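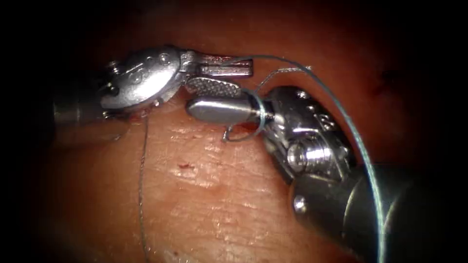
Capítulo 3
Hilos y fibras

En el capítulo anterior vimos cómo se comporta una barra rígida cuando se tira de ella. Un hilo plantea un problema distinto. Resiste bien la tracción, casi nada la compresión, y se dobla con el menor esfuerzo. De esas propiedades dependen la ropa, las redes de pesca, las velas, las cuerdas de los instrumentos musicales y buena parte del material de un quirófano.

Las fibras más antiguas que conocemos son de origen vegetal y animal: lino, cáñamo, algodón, lana, seda, tendón. Casi todas son cortas, y por eso hay que hilarlas. Al torcerlas, las fibras se aprietan unas contra otras y el rozamiento impide que resbalen. La seda es la excepción – el gusano produce un filamento continuo de cientos de metros. Las fibras sintéticas, como el nailon o el poliéster, también pueden fabricarse en filamento continuo y con el grosor que se desee.

3.1 Monofilamento y multifilamento

Un hilo formado por un solo filamento se llama monofilamento. Es liso, atraviesa los materiales con poca resistencia y no retiene líquido en su interior. A cambio, suele ser más rígido y conserva la forma del carrete. El multifilamento, torcido o trenzado, es más flexible y los nudos se sujetan mejor, pero entre sus fibras puede ascender el agua por capilaridad.

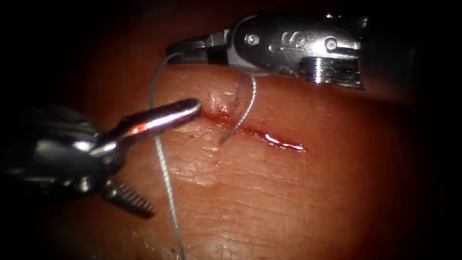 La elección de un hilo depende del material que debe unir. En la lona de una vela importan la resistencia al sol y a la sal; en un zapato, la resistencia al roce. En una sutura hay que tener en cuenta además que los bordes deben quedar juntos sin que el hilo los corte, y esto se ensaya sobre almohadillas de tejido sintético con una incisión fina, como la de color rojo que se está cerrando con hilo gris. El diámetro cuenta mucho: si se reduce a la mitad, la sección se queda en la cuarta parte, y con ella la carga que el hilo soporta.

Merike Toom propone en su manual de prácticas un ensayo sencillo que usaremos en el apartado 3.2. Se cuelga una muestra de 41 cm de un soporte y se añaden pesas hasta la rotura. Después se repite con un nudo en el centro. El hilo anudado se rompe casi siempre antes, y lo hace junto al nudo, donde la curvatura concentra la tensión.
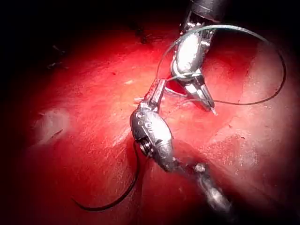
3.2 Práctica: carga de rotura de un hilo

Material: soporte con pinza, regla, juego de pesas, hilo de algodón y sedal de nailon. Corte dos muestras de cada hilo y anote el diámetro indicado en el envase.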